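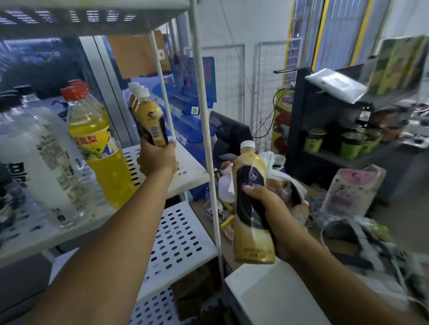
Milk tea, one in each hand. Stockroom shelf, white perforated.

Wednesday, notes on the Branen open day at Zuvdale

Writing this up the same evening, before I start remembering the demo as better or worse than it was. Kalliopi Dervishi came with me and took her own notes, so where mine disagree with hers, go with hers. She had a seat.

What we went for: Branen have been saying for a while that Royer can do drinks restocking in small shops, in aisles people can barely turn around in. We do the same job with a worse arm and more swearing, so it seemed worth the train fare. The open day was in their training hall, with coffee at one end and a mock shop at the other. The mock shop had lovely wide aisles. I have never been in a convenience store with aisles like that. You could have held a wedding in there.

Order of events, as far as I caught it:

Welcome talk, too long. One slide said 2000 faultless picks. I asked picks of what, and was told "product." I asked whether product included soft bottles, and was told there would be time for questions later. There was, but it was used up by a man who wanted to know about leasing.

First demo, cans. Very good. Fast, quiet, every can straight. I have nothing rude to say about the cans.

Second demo, bottles. Royer reaches into a row, takes the front bottle by the shoulder, lifts, retreats, turns, sets it down. Fine with the stiff ones. With the thin-walled water bottles you could hear the plastic complain, and one came back with a waist. The presenter said it was within tolerance. The bottle had no comment.

Third demo was meant to be front-facing (pull the back stock forward, labels out), with Tiltel deciding which row to do next. Tiltel decided on a row that had already been done, then decided on it again. They restarted it and it picked a different row, which got applause. Kalliopi clapped too, and says she was being polite.

The useful part came after lunch, when we got two turns each at the practice shelf with their operator standing by. I did badly on the first and slightly less badly on the second. What I took from it is how much I rely on things Royer isn't doing at all.

So, thinking about the picture at the top of this page while it's fresh. Milk tea, gripped low down near the base and drawn out of its row, with the other hand already holding a bottle of the same upright. Every part of that is something the Royer demo avoided:

Low grip. Royer always goes for the shoulder. Probably sensible with clear space above the caps. Our shelves don't always have clear space above the caps. I'd like us to try a base grip on the milk tea before we spend another week tuning the shoulder grip.

Holding one while getting another. Royer has one arm and puts each bottle down before going back. Kalliopi asked what a second arm would do to the cycle time and the operator made a face I would describe as budgetary.

Bottles lined up one behind another along the shelf. In the mock shop they were spaced out nicely, like guests who don't know each other. In a packed row, pulling one by the base could drag on the one behind. We need to measure that. I keep writing "measure that" in this notebook and should perhaps start.

The shelf itself. White, full of holes. Our depth readings have never liked perforated shelving, and Branen's mock shop used solid boards throughout. I asked about this. The answer was that solid boards were what the supplier had. I believe it completely, and I also think somebody was quite pleased when the supplier rang.

Neighbors. Pineapple drink with a red cap, big clear water bottle with a white label, all close by on the same kind of shelving. The water is the one I'd worry about. Clear plastic against white is where our segmentation goes for its nap. Royer's clear bottles had a dark backing panel behind them, which got no mention in the talk.

And the general state of a real stockroom: bags on the counter, snacks, a cable hanging down. I asked whether Royer had been run anywhere with a cable hanging down. Was told cables are normally managed. Yes, well.

In fairness to Branen, a few things I would happily steal:

The wrist stops dead when it feels sideways load, then backs out along exactly the path it went in by. Ours backs out along whatever path it finds interesting. Kalliopi thinks we can copy this in an afternoon, so call it a week.

Their operator log is one line per failure, typed by the person standing there, in plain words. "Slipped." "Hit the one next to it." "Don't know." We have a form with drop-down menus and most entries say Other.

They keep the squashed bottles in a crate, with the failure line taped on. I looked through the crate for longer than I looked at the brochure. Most of the damage was at the shoulder, which I mentioned to the operator, who said yes, and looked over to see where the presenter was.

The sandwiches.

Kalliopi's view on the way home was that they are ahead of us on hardware and level on everything that hurts. Mine was less generous but I was carrying the brochures. We did agree that the mock shop is the weak point. If you build the shop to suit the arm, you find out about the arm. I don't think they're hiding anything, they just needed a room that would work at ten in the morning with visitors in it, and I've set up demos the same way and felt fine about it at the time.

To do, in no order:

Base grip trials on the milk tea, full row, no extra spacing. Watch the bottle behind.

Copy the retreat-along-the-same-path behavior. Kalliopi has started a branch for it, named after the sandwiches.

Replace the failure form with one text box. I'll do this tomorrow unless someone objects, and I'm not going to ask.

Depth readings on perforated shelf, clear water bottle, no dark panel. Do this one with nobody visiting.

Write to Branen and ask what the 2000 picks were of. Polite version. Draft one was not the polite version.

Ask if we can bring a shelf of our own to the next open day. Kalliopi says they'll say no. I say they'll say yes and then there won't be a socket near it.

Brochures are on the bench next to the kettle. Take one, please, take several.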